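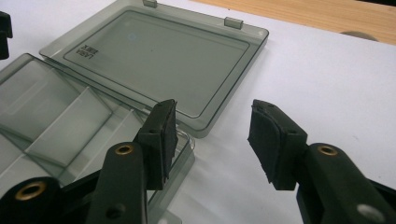 Dastura Travel Help > Hotels and lodging > History and customs

Old hotel key with "return postage guaranteed" on the fob - can it still be posted back?

Asked 9/12/26

I have a room key from the Hitummont Hotel. It is a steel lever key on an oval brass fob. One side has the room number, 17. The other side reads "Drop in any mail box. Return postage guaranteed" with the hotel's name and town. The hotel is still trading under the same name but moved to key cards a long time ago.

Two questions. Would the fob still get the key home if I put it in a box with no envelope? And does the hotel want old keys back, or do they go in the bin? I have emailed the general address twice in August and had no reply.

3 answers

Answer 1 (accepted)

The arrangement was simple. The hotel agreed with the post office to pay postage on delivery, usually with a small handling charge per key, and the fob acted as the address label. It depended on the hotel keeping that agreement going. Most let it lapse when they stopped issuing metal keys.

For a loose key today, assume it will not arrive. Modern sorting machines take flat items of even thickness. A key on a fob has to be pulled out and handled by hand, and if it has no valid postage it will probably go to the returns centre. Use a padded envelope, tape the key to a piece of card so that it cannot slide, and pay parcel rate if the packet is too thick for a letter.
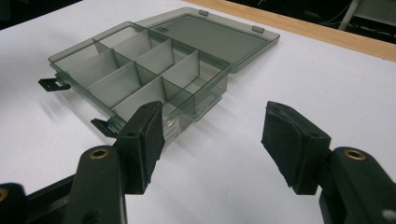
On the second question, the Hitummont does keep them. When I last stayed there was a rack behind the front desk with 200 hooks, one for each original room, and 6 of them on the row nearest the lift were bare. Write to the front office manager by job title. The general address goes to reservations.

Answer 2

Just keep it. Hotels ordered these in bulk. The Stuller had nearly 300 made when it opened its east wing and they turn up at fairs all the time.

Answer 3

One correction to the above. The Stuller fobs are mostly later copies sold in the gift shop. The originals were stamped by Tymoshchuk and have the maker's name on the rim, next to the hole for the ring. The copies have a plain rim and the lettering is cast - run a fingernail over it and you can feel that it stands up from the surface.

If the Hitummont key has the same rim mark then it is worth telling the hotel so when you write. Also check whether the room number is stamped on the bow of the key as well as on the fob. Fobs were often swapped between keys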